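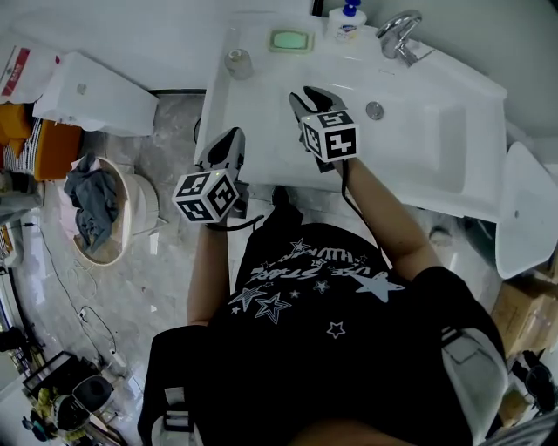

**Maintenance diary, washroom station, Indarow site. February, morning shift.**

The station was opened at 7:40. The overnight log showed no faults on the left gripper and three short dropouts on the right, all within the same recording. The right unit was therefore taken first.

The jaws were closed fully and opened fully ten times with the power on. Travel was even in both directions and no grinding was heard. The closed reading came back at 3 counts above zero, inside the allowed band, and no new zero was set. The fingertip pads show light wear along the inner edge. They will serve until the next pad change, which is already entered on the Nolladbridge schedule.

The dropouts were traced to the cable. With the gripper held still, the signal was steady. When the wrist was turned outward and the arm reached toward the back of the counter, the connection failed twice in the same position. The cable had been fastened too tightly near the wrist, and a full reach was pulling on the plug. The fastening was undone and moved higher on the forearm, leaving a small amount of slack at the gripper end. The same reach was then repeated over the sink until it could be made at full stretch without a loss of signal. The plug itself was opened and inspected. The pins are straight. One had a dull film on it and was cleaned with a dry brush.

The left cable was left on its present run, with a loop hanging below the gripper. The loop is permitted under the Lodum procedure as long as it does not catch on the front edge of the counter. It did not catch during the check, but a shorter cable would be preferable and one has been requested again. The first request was made before the move to this site and has not been answered.

**Marker cubes.** Both cubes were wiped with a dry cloth. The printed faces were checked for lifting corners under a hand lamp. One corner on the left cube has begun to rise and was pressed down again – the face will be replaced if it rises a second time. The cubes were then tested for play by holding the gripper body and turning the cube gently by hand. The right cube moved very slightly. Its two mounting screws were tightened by a quarter turn and the test was repeated without movement.

As the right cube had been disturbed, the alignment was run again from the beginning. The first pass gave 1498 accepted views and was stopped early, when the operator stepped out of position to free a shoulder strap. The second pass was completed with 2374 accepted views and the result was saved under the station name. The earlier file has been kept in the archive folder and must not be loaded.

Glare remains the chief difficulty at this station. The white counter reflects the ceiling light strongly, and the tracking of the cubes weakens when they are held low over the basin. The exposure was reduced by one step, and the weak area became smaller but did not disappear. Operators are asked to keep the printed faces turned upward when working near the drain. A proposal to fit a softer lamp has been passed to Devadiga with a copy of the tracking plot.

**Harness.** The shoulder straps were let out and then drawn in evenly on both sides. The shoulder buckle was checked under load and held. The stitching is sound.

**Floor.** The thin cable crossing the tiles was noted as a trip hazard in the last entry, and the note stands. It should be taped down or led along the wall before the afternoon session. There was no suitable tape in the kit, and a roll has been put on the supply list together with two spare mounting screws.

A trial was recorded at 11:15 with the counter items in their usual places along the back edge. The operator was instructed to approach the soap dish, the pump bottle and the cup in turn, and to finish with a long reach to the faucet. The recording ran for 119 seconds. No dropouts were logged on either side. Tracking on the left cube was lost for less than a second near the basin, which agrees with the glare result given above.

The station was returned to use at 11:30 with one restriction: the faucet is to remain closed while the grippers are powered. Neither unit is sealed against water.

Open items carried forward are the shorter left cable, the floor cable, the lamp, and a second look at the lifted marker corner. The pins on the right plug are to be inspected again at the end of the week.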